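Wooden coat stand in a shared workshop keeps leaning -- fix it or bin it?
Staltgate Community Help > Furniture and Fittings > Repairs

Posted by mamari_bench
Hi all, hoping someone has dealt with one of these. We've got a tall wooden coat stand in our workshop, reddish brown, central pole with pegs coming off at different heights. Came from a house clearance in September, seventeen quid, no instructions obviously. It leans. Not loads, but put two winter coats on the same side and it starts to go over, and last week it went down completely with my good jacket on it.

What I've tried so far. Tightened the bolt underneath (was loose, now isnt). Turned it round so the lean goes towards the cabinets. Folded card under one foot, lasted till someone swept the floor. The pole comes in two bits with a threaded join in the middle and I think thats where the wobble is, but I can't feel any play when I twist it. Only when I push it sideways. 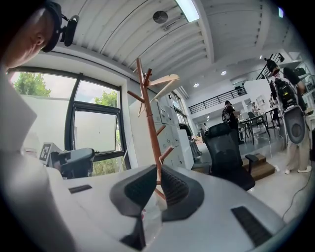
It has to stay in the middle of the room, more or less. The windows are no good, one of the lower panes is a tilting one and gets used all summer, and nobody wants a sleeve hanging across the locker doors. Can't fix anything to the ceiling either, it's ribbed panels up there and the landlord is funny about holes.

So, options as I see them:
glue the join and accept it never comes apart again
put weight in the base somehow
give up and get a metal one

Height is no problem, it could be shorter. Don't want to spend more than 28 pounds all in or I may as well buy new. Any ideas? Need to sort it before coat season.

Posted by Plandov
weight in the base. always weight in the base. get a paving slab

Posted by tenon_and_tea
Had nearly the same stand in my mum's hallway. Some thoughts, in no order, on my lunch break so excuse typing.

Sideways movement but no twist usually means the threaded insert has worked loose in the wood, the thread itself is fine. Unscrew the two halves, look down into the bottom one. If the metal sleeve moves when you wiggle it with a screwdriver theres your answer. Pull it out, clean the hole, slow epoxy (not the five minute stuff), push it back in and leave it overnight with the top half screwed in so it sets straight. Prop it against a wall while it goes off. Wipe a bit of candle wax on the male thread first or you WILL glue the whole lot together. Done that. Then you can still take it apart after.

Next, check the pole is straight. Lay it on the floor and roll it. Mine had a bend you couldn't see standing up, and if yours has too then no amount of glue will help, you'd have to turn the top half so the bend faces the heavy side.
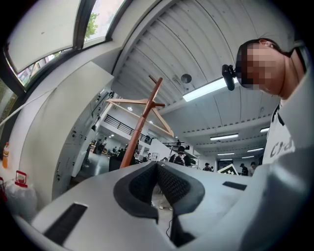 Wooden coat stand with a hanger-shaped crossbar and a slanted pole, tall white cabinets behind.

Also depends where people hang stuff. Everyone goes for the top because it's easiest to reach. Heavy coats on the low pegs, hats and scarves up high. If you've got a hanger bit near the top, one thin jacket on it and thats your lot. I sawed the two highest pegs off ours in the end, bit brutal but it never fell again.

Feet -- forget card. Stick-on felt pads, doubled up under the short foot. Couple of quid from any hardware shop. Check the floor as well, move the stand half a metre and see if the lean changes direction. If it does its the floor.

I wouldn't bother with a metal one at that price. We had a 33 pound one at work and the hooks bent inside a month.

Posted by Miyazaki_Rd_Repairs
Agree with most of the above but I'd do the weight AND the sleeve. Slab is daft in a workshop, someone will stub a toe on it. Flat gym weight with a hole in the middle, slid down over the pole before you screw the top half on, so it sits on the feet. Measure the pole first, gym plates come with different size holes and a lot of them are too narrow. Bit of old carpet underneath so it doesnt chew the finish. I used 7 kilos on a stand taller than me and it took a full row of wet coats after that.

Don't glue the join solid. You'll want to move it one day and it won't go in the car.

Posted by mamari_bench
Brilliant, ta. Took it apart at half five, sleeve is definitely moving, I can nearly lift it out with my fingers. Epoxy tomorrow. Will have a look for a plate too, think there's a rusty one in the shed -- will post back once its had coats on for a bit.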